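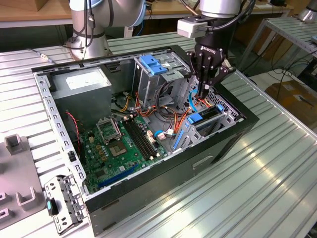
Stevport is taking old computers again, and the $40 fee is gone

Go look in your closet. I'll wait. If you've lived in Stevport for any length of time I bet there's a desktop computer in there with a beach towel on top of it, and you've been meaning to do something about it since before your youngest started school. Well, good news! The county transfer station out on Route 133 started accepting computers again this month, and it costs $2 a piece.

Two dollars! For anyone who moved here recently and doesn't see why I'm excited, the old price was $40, and that was when they'd take them at all. For a long stretch they wouldn't. You'd pull up to the window with your tower on the passenger seat (seat belt on, in my case, the warning chime was driving me nuts) and be told to try Janholm. Then you'd drive to Janholm and be told it was Janholm residents only, and could you please back up, there were people behind you. I did this twice. The second time I had a printout from the county website saying Janholm was fine. The man at the gate was very nice about my printout.

So what changed? The county has a new contract with a recycling company called Dralis, which picks up from the transfer station and hauls everything to its plant downstate. Under the old deal the county paid by the item. Now it pays by the pallet, and Dralis keeps whatever it makes from the metal and the parts. Tuva Grønli runs the solid waste office for the county, and when I called her up she sounded like a woman who had been waiting years for somebody to ask.

"People weren't hanging on to this stuff for fun," she told me. "We priced them out. Forty dollars to throw away a computer that's worth nothing, who's going to pay that? They put it in the garage, or it ended up down a bank off the river road, and then we paid a crew to go get it."

She's right about the river road. I walk the dog along the Su most mornings and I have seen two monitors and a printer down there this winter. The printer has been in the same spot so long that the dog says hello to it.

The $2, by the way, is for the paperwork. Each item gets a sticker and a line in a log, and that's so the county can show the state where everything went. Grønli wanted it to be free but was told the stickers had to come out of somebody's budget. She'd like to drop the fee next year if the numbers hold up. They took in 300 items in the first nine days, which she says was more than they'd seen in the whole of the year before.

Now, what counts. Desktops, laptops, tablets, monitors, printers, keyboards, mice, modems, and that box of cords everybody has. Cords are free if they come in a bag. Old tube TVs are still a no, and I know, I know, that's the one you were hoping for. Microwaves go in scrap metal with the washing machines, same as always. Phones can go in too, but the library has had a phone bin by the front doors forever and it doesn't cost anything, so I'd go there.

You don't have to take anything apart. I asked about this specially, after reading on the neighborhood page that towers had to come in with the hard drive out and the battery out and the screws in a baggie. Not true. Bring it in whole. If you want to pull your own drive, go right ahead, plenty of people do, and the station will take the rest with no questions. 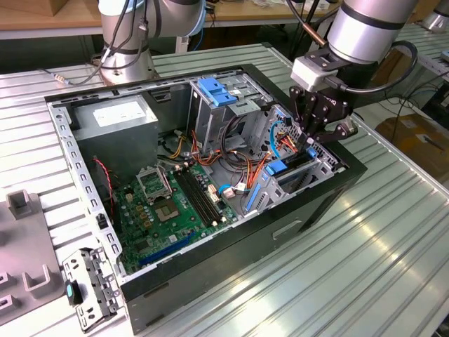
A desktop tower on its side with the panel off.

Which brings me to the thing everyone asks about, and the reason my sister-in-law has four laptops under her bed. What happens to your stuff? Your tax returns, your photos, the novel?

Dralis says every drive gets wiped or shredded at its plant and that the county gets a certificate for each load. That's what the contract says too, I had Grønli send me the page. If that's enough for you, great, off you go. If you're more the nervous type (I am), Mhairi Aitken at the computer shop on Front Street will take the drive out of your desktop and hand it to you while you stand at the counter. No charge if you're a customer. She'll also copy off your pictures first, but that one she does charge for, and she'd like you to call ahead and not show up five minutes before closing with a wheelbarrow. I laughed, and she said no, really, a wheelbarrow.

Aitken had some advice I hadn't thought of. Before you give away an old machine, sign out of whatever you were signed into on it, if it still turns on. Music, movies, email, all of it. Some of those services only let you have so many devices, and folks come in every week locked out of something because a laptop from years back is still on the list. She also said to check the disc drive. People leave discs in there. Wedding videos, mostly.

She's of two minds about the whole thing, I should say. She's glad to see it out of the ditches. But she'd rather people asked whether a machine had some life left in it before it went on a pallet. "Half of what comes in here as dead just needs a cheap part and an hour," she said. "Somebody's grandkid could do homework on that." I asked her how you'd know. You bring it in and ask, she said, and looked at me like I was a bit slow.

And that's where the Viklunds come in. You may know Idun and Frøydis Viklund from the yarn shop, or from the year they won the pie thing three times under different entries. Last fall the two of them started collecting working computers for families over in the Janholm school district, which lost its take-home laptop program when the grant ran out. They've placed 133 so far. I thought I'd misheard that, so I asked again, and Frøydis got out a spiral notebook and showed me the page.

They take desktops and laptops, anything that starts up. They don't want printers. Please do not bring them printers! Idun was firm on this. There's a corner of the yarn shop that used to be the sock yarn and is now printers, and she would like her sock yarn corner back. (The $2 news has gone down very well over there. They had three of them in the back of the wagon when I left.)

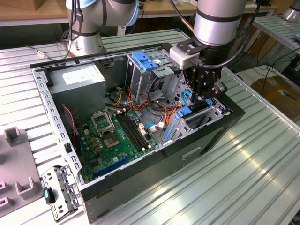
What they're short of is chargers. People give the laptop and keep the cord, every time, and a laptop with no cord is no use to a seventh grader. So when you're going through the box, look for the black brick with the round tip and tape it to the laptop it came with. Masking tape is fine. If you've got a charger and no idea what it goes to, they'll take that as well, they've got a drawer.

I did go out to the transfer station myself, since I could hardly write all this and leave mine in the closet. It's the same gate as for brush and cardboard. You go past the scale, keep left, and there's a green shipping container with a folding table out front. I went at 10 in the morning and there were six cars ahead of me, but it moved. Märta Forsberg was working the table in the biggest gloves I've ever seen, sticking stickers, and she had my tower off me and written down before I'd found my wallet. Cash or card, both fine. She asked if I'd like a receipt and I said yes, I think I wanted something to show for it.

The woman in front of me had brought in her late father's computer, a big old beige thing, and she'd left the sticky notes on it. Forsberg asked if she wanted to keep those. She hadn't thought to. She peeled them off one at a time and put them in her coat pocket, and the rest of us in line were fine with waiting.

Forsberg says mornings are busiest and that if you come after 2 you'll pretty much drive right up. She also says to please not leave things outside the gate overnight. They've been getting rained on, and somebody has to carry them in, and that somebody is her.

A few other bits that didn't fit anywhere. You do need to live in the county, and they'll ask for a license or a piece of mail. Janholm people are welcome, which I think is big of us. Businesses can't use the table, so if you're clearing out an office you have to call the solid waste office and set up a pickup. Same goes for schools and churches. If you can't drive or can't lift, there's a curbside day in the works for spring, but there's no date yet and Grønli wouldn't let me guess one. Call her office and they'll put you on the list.

There was also talk of a second drop-off spot down by the ferry parking, so the island folks wouldn't have to come all the way out on 133. That's on hold. The port wants to know who'd plow it.

The table is open whenever the transfer station is, 8 to 4, and closed on holidays. The Viklunds will take working machines at the yarn shop any time the lights are on. And if you're the owner of the printer by the Su, just past the second footbridge, it's two dollars, and I'll lend you the two dollars.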